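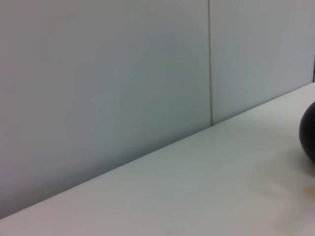 By the tea service instructor, Mallix School of Hospitality
Chapter 3: Placing the Pot and the Cup

I learned to lay a tea table on my aunt's sideboard, which had a lace runner, a fruit bowl, two candlesticks and a clock on it. You could put a teapot down almost anywhere and it looked fine, because no one could find it anyway! Then I started teaching, and my first room had a white table and a pale gray wall, and every sloppy choice I made was suddenly out there for a class of 30 to look at.

I've come to love a plain room for this work. A white top against a light wall gives you one long line, where the table meets the wall, and you learn to judge everything by it. Is the pot crowding the back? Is the cup about to slide into somebody's lap? You can answer those in a second once you've trained yourself to glance at that line first. (At home, the edge of a tray works just as well.)

In Chapter 2 we talked about picking a pot. By now you should have one you can lift comfortably when it's full, plus at least one cup. Mine for this chapter are both black. If yours are flowered or striped, go right ahead and use them, but do the first exercise on a plain cloth.

Start with the pot. Before you set it down, decide who is pouring and which way the spout should go. A spout is a pointing finger - people look where it points, and hot tea goes there too. I like it aimed past the cup, toward open table, and never at a guest. Next comes the handle. A side handle wants to be turned toward the pouring hand. An arched handle over the top is more forgiving, but check that the lid's knob leaves room for your knuckles before there's anything hot inside.
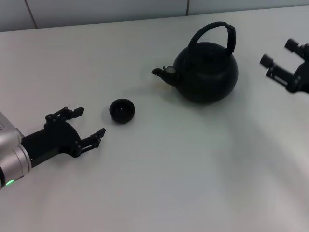
Figure 3.1 Round black teapot with an arched handle, and a small handleless cup to its left.

Now the cup. In Figure 3.1 it's on the spout side and a little closer to the front of the table than the pot, and I think that small step forward matters more than anything else in this chapter. Put the two in a dead straight row and they look like stock on a shelf. Bring the cup forward and it looks offered.

Cups without handles need a bit of extra thought. Your guest will pick one up around the bowl, so leave space for fingers on all sides, and don't fill it to the brim. My students at the Cedard evening course always pour too much the first night (so did I, for years).

Last thing before the exercises: look at the shadows. On a white table a dark pot and cup each leave a soft gray patch, and if one patch runs into the other, I usually pull the pieces apart a little.

What you'll need for Exercise 3.1: your pot, one cup, a dry cloth and cold water. Please do use cold. You'll be pouring a lot of it, and some of it is going on the table.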